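Last updated: Wednesday, September 23, 2020

Chapter 4
Shared Water: How Towns Manage a Common Supply

Few resources are used by so many people with so little thought as the water that reaches a household tap. A resident of Olludcombe may pass an entire year without asking where the supply begins, who is entitled to draw from it, or what rules apply when the river is low. Such questions belong to the study of common resources, and they occupy the whole of this chapter.

Chapter 3 dealt with goods that are bought and sold one unit at a time. Water can be treated in that way once it is bottled or metered. While it is still in the ground or in a river, however, it behaves differently. What one user takes is no longer available to the next, yet it is difficult to keep any user out. Economists call a resource of this kind a common-pool resource. Fishing grounds, grazing land and underground reservoirs fall under the same heading.

The Unero Valley will serve as the main case. The river Unero rises in the hills above Gulyás, passes through farmland, and supplies 11 towns before it reaches the coast. For many years each town drew what it wished. The upper towns were small and the lower towns had wells of their own, so the arrangement caused little friction. As orchards spread across the middle valley, the wells began to fall, and the lower towns turned to the river at the very time when less of it was reaching them.

The first agreement among the towns lasted almost 11 years. It set a fixed amount for each member, measured in January, when the river was high. Under the agreement a town could meet its obligations on paper and still leave its neighbor short in the dry months. Sebastián Bustos, who studied the valley records, described this as a failure of timing: the total was sound, but it was divided by the year and used by the day.
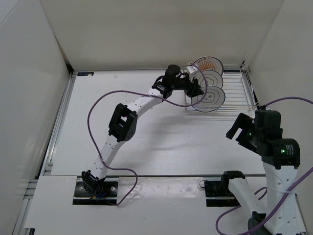
4.1 Fixed Amounts and Fixed Shares

Two methods of division are in common use. Under a fixed amount, each user may take a stated volume regardless of conditions. Under a fixed share, each user may take a stated portion of whatever is present. The first is easy to understand and easy to plan around. The second spreads a shortage among all users, although it requires frequent measurement and a good deal of trust in the person who reads the gauge.

The second Unero agreement adopted shares. Tenano, the lowest town on the river, had pressed for this change and gained the most from it. The orchard owners objected that trees planted in a wet year could not be watered on a portion of a dry one. Their objection was met in part by allowing members to lend unused water to one another within the same season — a practice examined in Section 4.3.

Reader comments

Cristóbal Aravena: The jump from Chapter 3 is easier to follow in this version. Could the term "common-pool resource" be added to the glossary? My students looked for it there.

M. T.: Does a fixed share include water lost to leaks before it reaches the town? Section 4.1 does not say.

Reader in Tenano: We still call the second agreement "the new one" here. Good chapter so far.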